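December 10, 2024

Sorted the small fridge in the Dondemer room. The top compartment had frosted up again, so I emptied it, let it stand open for 30 minutes with a towel underneath and wiped the floor and walls. Seals on both doors look sound. Seal on the lower one was cleaned in May and I left it alone.

The dark bottle went in afterwards, upright and on the left. It won't go in lying down without rolling about, so please keep it standing.
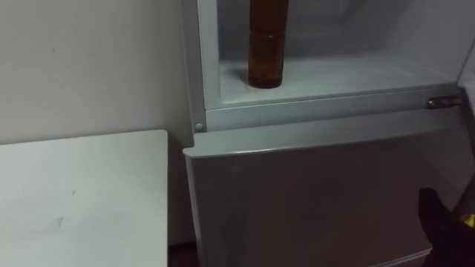
*Top compartment with the bottle in, lower door shut.*

Still a frosty look to the inside. I didn't scrape at it - last time Viera Krajčí used the plastic scraper and it marked the wall of the old Phelan unit. Better to give it a longer thaw before the break.

To do:

- check the metal fitting (latch or hinge) on the right of the rim, tighten if loose
- move the 2 trays from the Flastenitz shelf once there's space
- write the fridge number (748) on the sheet by the door
- ask Viera if the thermometer from bench 81 is free

Nothing else goes in the top until the temperature has been read tomorrow morning.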